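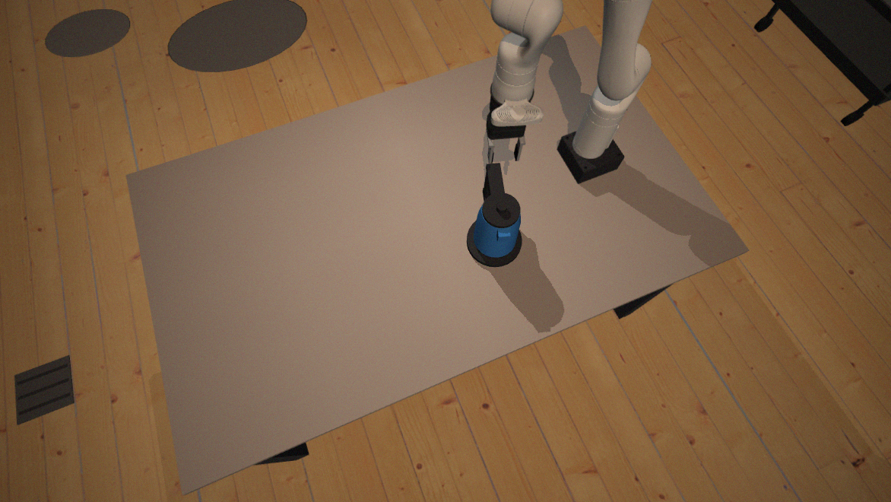 Should a town library charge fines for late books?

I don't think it should, and I say that as someone who paid them for years without complaint.

Our library in Wollport still charges by the day. The fines stop growing when they reach the price of the book, and your card is blocked at 6 dollars. Last year the library took in $763 in fines. I got that number from the annual report, which sits in a binder by the front desk. Anyone can read it.

The report also says that 362 cards are blocked. In a town our size that is a lot of people. Many of them are children, and a child doesn't drive to the library. If a picture book goes back two weeks late, a parent was working or the car was in the shop. The child is the one who gets turned away at the desk.

The usual argument for fines is that they teach responsibility. I've heard it from people I respect. Fiona Aitken made it in this paper in August, and she made it well. She wrote that a borrowed book belongs to everyone and that keeping it is a small theft. I agree with the first part. But a daily fine does not get the book back. Once a family owes more than it can easily pay, the book stays in the house, and so does the family.

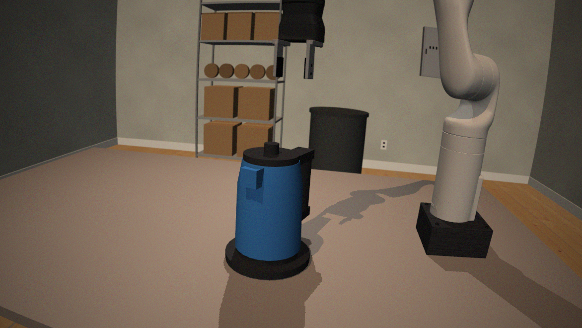 Maldonado, the next town over, dropped its fines and kept its replacement charge. If you lose a book there, you pay for it. If you bring it back late, you hand it over and borrow another one. Eustaquio Chávez runs the desk there, and he told me the shelves look the same as they always did. He spends less of his evening arguing about quarters. I believe him, having stood in line behind some of those arguments here.

There is the matter of the money. It has to come from somewhere, and $763 buys a fair number of paperbacks. The town spent $800 on new banners for the parade route last summer. I like the banners. I would have been happy with the old ones for another year.

I would keep the due dates and the reminder cards, and I would keep charging for lost and ruined books. I would clear the blocked cards all at once and put a notice in the window saying so. The library board takes up its rules again before the next budget, and it accepts letters at the front desk. Mine is already in the box.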